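How a Town Council Election Works
Lelano Civic Education Office – Pages for Young Readers

Every town needs people to make decisions about streets, parks, libraries and clean water. In Lelano, these decisions are made by the town council. The council has 13 members, and each of them is chosen by the adults who live in the town. Choosing them is called an election.

Who can be a candidate?
A person who asks to be elected is called a candidate. To become one, a resident must fill out a form and collect the names of 240 voters who agree that he or she may run. The form is then checked at the election office. If something is missing, the candidate is given time to correct it.

What happens before the vote?
For several weeks, candidates explain their plans. This time is called the campaign. They may hold meetings, put up posters and visit homes. Every candidate must follow the same rules – for example, no one may offer money or gifts in return for a vote.
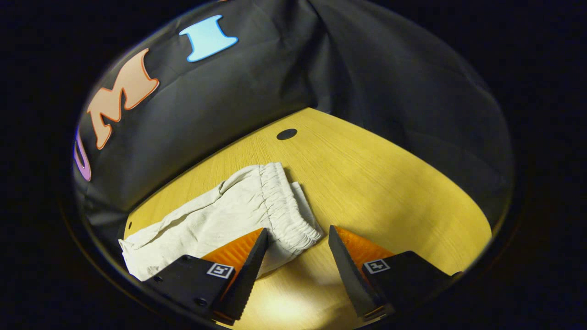

Voting takes place in October. Lelano has 19 polling places, most of them in schools. Each voter shows proof of his or her name and receives one ballot, a sheet of paper listing all the candidates. The voter marks it alone, folds it and places it in a locked box. This is known as a secret ballot, and it means that no voter can be forced to say whom he or she chose.

Who counts the votes?
When voting ends, election workers open the boxes and count the ballots by hand. Candidates may send someone to watch. If two candidates have nearly the same number of votes, the ballots are counted again.

What if someone disagrees with the result?
A voter or candidate who believes that a rule was broken may write to a judge. The judge studies the complaint and can order a new count or, in serious cases, a new vote.

Words to know
Ballot: the paper used for voting.
Candidate: a person who hopes to be elected.
Term: the length of time a council member serves. In Lelano, a term is four years.

Text by Wekesa Odera. Reviewed by Wafula Nzioka.
Last updated 8 May 2019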